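The Case for Fewer Bags

Every household I have looked into owns more reusable bags than it uses, and almost none of them can say which ones. The usual advice is to own more and forget them less. I think the advice is wrong on both points. A bag is a container with a load limit, a volume and a storage cost, and it should be kept or discarded on those terms like any other container in the house.

The storage cost is the part that gets ignored. A folded nylon bag takes up the space of a pair of socks. A jute bag doesn't fold in any useful sense. The weave is stiff, often backed with a thin film on the inside, and the gusset holds its crease in one direction only. Press it flat and it springs back partway. Put six of them on a closet shelf and they behave like six cereal boxes that someone has stepped on. The handles make it worse, because a rope or padded handle is thicker than the body of the bag and stops the stack from closing.

My position is that a household of two needs four bags for shopping and one for everything else. I have held to this for several years. Violeta Pereyra, who edits this page and shops for five, thinks the number is too low. She may be right for five. It doesn't change the method.

The method starts with sorting by construction, before anyone sorts by size or by sentiment. Jute, canvas, nonwoven and thin nylon fail in different ways and should be judged separately. Nonwoven bags split at the seam where the handle is stitched on, usually with little warning. Canvas wears at the bottom corners. Jute sheds fiber, and its weak point is nearly always the handle attachment. Turn each bag inside out and look at the stitching under the handle. A bartack or a boxed cross will hold. A single row of straight stitching won't hold for long, whatever the front says.

Rope handles deserve a separate note. They are comfortable at low weight and poor at high weight, since the rope rolls in the hand and the load sits on a narrow line across the fingers. Where the rope passes through a metal eyelet and ends in a knot, the knot can be retied and the handle can be replaced for very little. Where the rope is glued or sewn into the lining, it can't be repaired without opening the bag. I keep the first kind and give away the second.

The second test is whether the bag stands up by itself. I put more weight on this than most people do. A bag that stands can be loaded with two hands at a counter, set on a car floor, and unpacked without being held open. A bag that lies down has to be propped or hung. For bottles and jars the difference is large. For bread and greens it matters very little, and a soft bag is lighter to carry.

The third test is printing, and here I expect disagreement. A seasonal bag is in service for a few weeks and in storage for the rest of the year. Benjamín Cisternas wrote to me that a Christmas bag is a decoration and should be counted with the ornaments. I accept half of that. If it lives in the ornament box and holds the tree skirt or the lights, it has a job in all twelve months and costs no shelf space. If it lives on the hook by the door, it is a shopping bag, and it should be used in August without embarrassment. Jute has no season.

What I can't defend is the third arrangement, where the bag is too festive to use and too good to discard, and so goes behind the vacuum cleaner.
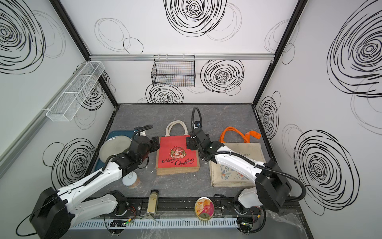 Should a printed jute bag be washed in the machine?

Hand washing is safer. Use cold water and a little mild soap, wipe the printed side with a cloth, and dry the bag flat, out of direct sun. Machine agitation distorts the weave, and hot water can shrink it and loosen the backing.

Gift bags are the remaining problem. They arrive with something in them and stay after the contents are gone, and a handwritten name or message makes them hard to part with. I allow one per person in the house. The limit is arbitrary, but any fixed limit works better than deciding each case on its feelings. Nahuel Valdebenito keeps his for knitting wool, which suits jute well because wool is light and bulky and the open top gives easy access. Potatoes are also a good match if the bag is unlined – air gets through the weave and the light mostly doesn't.

For storage, hang jute by both handles on one wide hook, at most two bags deep. Keep it out of damp basements. It takes up moisture readily, and mildew in the fiber is difficult to get out once it has set. Nest the soft bags inside a stiff one and treat the result as a single object.

The objection I hear most is that discarding a reusable bag wastes it. A bag behind the vacuum cleaner is already out of use. Giving it to someone who will carry onions in it puts it back to work, and thrift stores near me take clean ones at the counter.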